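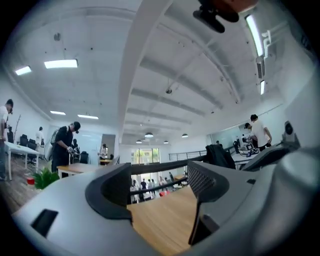 Section 4. Entering handicaps and finish times in Haseo

By now you should have your fleet list loaded and the series named (ours is the Stundenia Series, so that's what you'll see in my notes). If the boat list is still blank, go back to Section 3 first. I've tried skipping it and you only end up typing every sail number twice.

Last updated 9/22/25

4.1 Handicaps

1. Open the series and click Fleet, then Ratings.

2. Click the first boat and type its rating number. Say sail number 185 has a rating of 898. Type 898, no decimal point, no spaces. Haseo takes a decimal without complaining and then gives you a very strange set of results!

3. Press Tab, not Enter. Enter saves the whole page and throws you back to the top of the list.

4. When you've done every boat, click Save Ratings and wait for the green bar.

Note: If you change a rating in the middle of a series, Haseo asks whether to rescore the earlier races. I nearly always click No. Check your own sailing instructions before you decide, and if they don't say, ask your race committee chair.

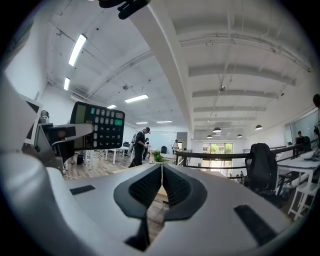
Black calculator with a gray-green display.

4.2 Finish times

1. Click Races and pick the race you want.

2. Enter the start time for each class. Use the time the starting signal was made, straight off the committee boat sheet (even if it was a few seconds late).

3. Type the finish times in the order they were written down. You can sort them later. I used to sort as I went and I lost a whole page of Haltatbridge finishes that way last June.

4. For any boat without a time, choose a code from the drop-down: DNF, DNS, RET and so on. Don't leave it empty.

5. Click Calculate.

Caution: Calculate overwrites any corrected time you've edited by hand. Save a copy of the race first.

I like to check one boat from each class before I go any further. Take the elapsed time in seconds, divide by the rating, multiply by a thousand. A boat that took 2000 seconds is an easy one to practice on. If your answer is off by a second, that's rounding. If it's off by minutes, look at the class start time, that's usually where I've goofed.
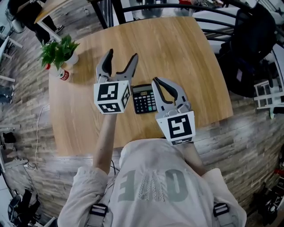 Mishra
Results Scorer, Haltatbridge Sailing Club

4.3 Discards

1. Click Series, then Scoring Rules.

2. In the Discards box, put the number of races needed before a worst score drops out. Ours is set to 6.

3. Leave "Exclude DSQ from discards" unchecked unless your sailing instructions tell you otherwise.

4. Click Apply, then look down the totals column. Discarded scores show in brackets.

Note: The brackets don't always come through when you print from a tablet. Export to PDF and print that.

Next: Section 5, Publishing provisional results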